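The Long Life of a Soup Pot

Most kitchens in Hindmont have one pot that gets used more than all the others put together.

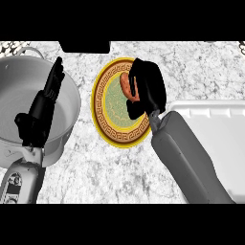

It is usually the biggest one, and it was usually bought for some other reason: a holiday dinner, a canning weekend, a houseful of relatives. Then it stays on the stove through the winter.

The kitchen store in Astbridge sold 259 stockpots last year, up from 200 the year before. Soup is cheap to make and it freezes well, and a gallon of it covers lunch for most of a week. Buyers tend to ask about price first and weight second. Weight matters more. A full pot has to get from the burner to the sink, and thin handles dig into the fingers.

The bottom is the other thing to check. A thin base scorches beans and split peas, even on low heat. Set the pot on a flat surface and press on opposite sides of the rim. If it rocks in the store, it will rock at home.

Older pots turn up at yard sales in August, often for 2 dollars. Stains inside are no reason to pass one up — baking soda and an hour of simmering water take care of most of them. Loose rivets are harder to fix, and a repair can cost more than a new pot.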